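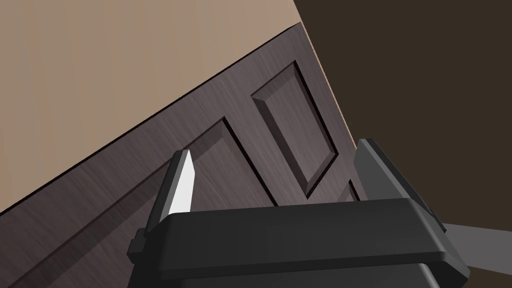

## Gripper comparison, door task: minutes, Thu 2 May

Present: the arm group, the simulation group, and one person from purchasing who had been told there would be lunch.

### 1. Last meeting's minutes

Accepted, once the word "promising" was struck from item 4.

### 2. Simulated door runs

- The panelled door is now in the simulator with its wood grain and mouldings. The old door was a grey slab and had no admirers.
- Both two-finger grippers got 40 runs each. Utetti opened the door 35 times. Lomidik managed 10 and spent the rest leaning on things.
- The Lomidik camp says its controller gains were copied from the Utetti file. The Utetti camp says this was a kindness. Gains to be tuned separately and the Lomidik runs repeated.
- Discussion of the wrist view. With the arm tilted, the door edges come through on steep diagonals and the black housing fills a good part of the bottom. One member wants the camera moved back. Another pointed out that the real bracket doesn't move back, and the colour drained from the first member's proposal.
- White contact pads to stay. They're easy to pick out against dark wood. Whether they'd be as easy against a white door was raised and left on the table.

### 3. Controllers

The Mac Suibhne controller logged 191 warnings over the test, all the same warning. Agreed to read it before switching it off.

### 4. Real hardware

- Istier has offered a loan arm until the end of June. Freight is ours, both ways.
- We don't have a real door. Purchasing asked what a door costs and was given four answers.

### 5. Actions

- Simulation group: repeat Lomidik runs with its own gains.
- Arm group: reply to Istier, measure the bracket again.
- Purchasing: one door, panelled, dark, with frame.

Lunch was not provided. Next meeting once the door arrives.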